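Kondix Room Inventory

A written inventory of furniture, fittings and loose items in shared meeting rooms and workrooms. Version 2.

Maintainers: Ilona Kerekes, Rhonda Kowalchuk

Summary

Kondix is a set of plain text records of what is kept in shared rooms. Each record covers one item or one matched group of items, such as a table, a set of chairs, a lamp or a bank of cabinets. The records were written by people standing in the room with a form. Version 2 has 3,175 records from 765 rooms, sorted into 127 item types. The rooms are in three office buildings known in the files as Prirkbridge, Rugemalira and Wustlow.
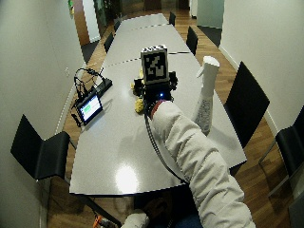

Reading time: 3 minutes

What counts as an item

Anything a person could move, replace or order again gets a record. Walls, floors and ceilings do not, but their color and material can go in the room notes at the top of each file.

A table built from joined segments is one item. Write "segmented" in the build field, and say in the notes whether the seams show. A long pale gray conference table with thin dark seams is entered like this:

item_type: table, conference
group_size: 1
color: pale gray
build: segmented
notes: thin dark seams across top at intervals, glossy

Chairs of one color around one table are entered as a group, unless some are clearly a different model. Seven black chairs at a conference table make one record with group_size 7. If one has a taller back than the rest, split it out. Version 1 did not allow groups, and many rooms had page after page of identical chair records. Those have been merged.

Loose items on tables

Tablets and other small screens are recorded when they stay in the room. Use "propped" or "flat" in the position field. Cables get one record per table with the item type "cables, loose". We do not ask anyone to untangle them to find out how many there are. If a cable has a pattern, such as black and white stripes, put it in the color field.

Gloves, sponges and cloths are supplies. They go in supplies.csv with the room code and where they are kept. Whatever a person is wearing or holding is left out of both files.

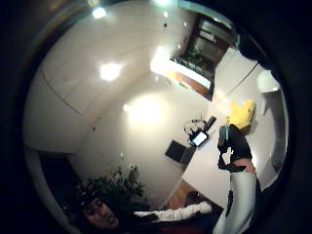

Tall storage is the part of the form that changed most between versions. White cabinets in a row often have no handles, and the old form asked for the handle type, so people left the whole record blank. The handle field is now optional. Count the run of panels as one bank and give the color. If you can't tell whether a tall white unit is a cabinet or an appliance without opening it, use "tall unit, unknown" and move on.

Shelves that belong to the next room are recorded with the next room, even if you can see them through an opening or a window. The same goes for plants. Lamps belong to the room they light. Ceiling fixtures are entered by shape (round, square, strip, other).

Files

rooms.csv: one row per room, with building, room code, floor color and notes
items.csv: the 3,175 item records
supplies.csv: cleaning and desk supplies
types.txt: the 127 item types, one per line

All files are UTF-8 with commas as separators. Notes containing a comma are in double quotes.

Known problems

Gray and white are used loosely in the Wustlow files. Some tables entered as white there would be pale gray anywhere else.

Wood is often entered by color only. "Brown wood" and "orange-brown wood" are kept as the writer put them and were not merged.

Most Rugemalira rooms were done in January, before a furniture delivery, and have not been checked again.

Corrections

Send the building, the room code and the row number to Rhonda Kowalchuk. New item types go through Ilona Kerekes, who keeps types.txt.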